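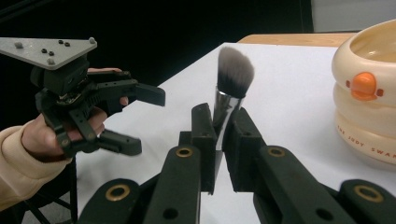
Umley Workshop Notes, No. 19, page 7

Comparing two pairs of fingertips on hand-held grippers

By Antigoni Gavalas

This tutorial explains how I compare fingertips for a two-finger hand-held gripper before I decide which pair stays on. I wrote it for people who already have two grippers assembled and a camera on at least one of them. If you are still printing parts, please read the assembly notes first and come back later.

I use small household things for the test. A makeup brush is my favorite, and it teaches more than a wooden block does. The ferrule is smooth shiny metal, it becomes a little narrower toward the bottom, and the bristles make the top side wide and soft. If the jaws are not parallel, the brush leans at once and you see it in the camera without any measuring.

What you need

Two hand-held grippers of the same build
Two pairs of fingertips. In my case these are the Braken tips (hard, flat) and the Livholm tips (softer, with a thin pad)
One makeup brush with a metal ferrule
White paper to cover the table
A dark cloth or board for the background
A small hex key and a dry cotton cloth

Preparing the table

Cover the table with white paper and fix it with tape on the far side. The black jaws are easy to see against white, but against a dark table they almost disappear. I leave one container standing on the table during all the tests. Do not move it between the trials. When you look at the recordings later, it helps you to see how much the camera was turned.

Wipe the ferrule with the dry cloth. Wipe the fingertips also. Skin grease changes the result much more than I expected, and I lost one full Saturday before I understood this.

Checking the gripper

1. Open the fingers fully and close them slowly, with nothing between. Both sides should move by the same amount. If one side comes late, look at the pivots in the linkage arms. Usually one of them is too tight.

2. Close the fingers and look at the line where the two tips meet. Light should not pass at the top or at the bottom. Loosen the tip, press it flat, tighten again.

3. Take the mounting plate on top between two fingers and try to turn it. If it moves, tighten the bolts now. A loose plate shakes the camera, and afterwards you will think that the object was slipping.

Making the grasp

Hold the first gripper so that its fingers point up. Place the ferrule between the jaws, with the bristles above them, and close the trigger until the brush stands alone. Do not press more than this. It is a common mistake to squeeze with full force, and then every fingertip looks good.

Now bring the second gripper from the side with its fingers open. Stop before you touch the brush, and check that you can see both of its tips in the camera of the first one. If a tip is hidden, raise your hand a little or turn the wrist. Then close on the ferrule or on the bristles, take the brush over, and open the first gripper only after the second one holds.

Do this 16 times with one pair of tips, then change the pair and repeat. Please change the tips on both grippers. In March I mixed them, and I could not say which pair was responsible for anything.

What to write down

For each trial I write one of these words: straight, leaning, turned, dropped. "Turned" means that the brush rotated around its own axis during the handover. You will notice it if the bristles are cut at an angle, so choose such a brush if you can.

My results

The Braken tips kept the brush straighter when it was held at the ferrule, but they were poor on the bristles. The Livholm tips were more forgiving when my hand came at a wrong angle. Their pads are glued, and on one of them the corner started to lift. For metal and hard plastic I stay with Braken. For soft objects I would take Livholm and keep spare pads in the drawer.

I can't say yet how the tips behave after 2,000 closings. The Kyriakidis tips will be in a later number, when I have a second pair.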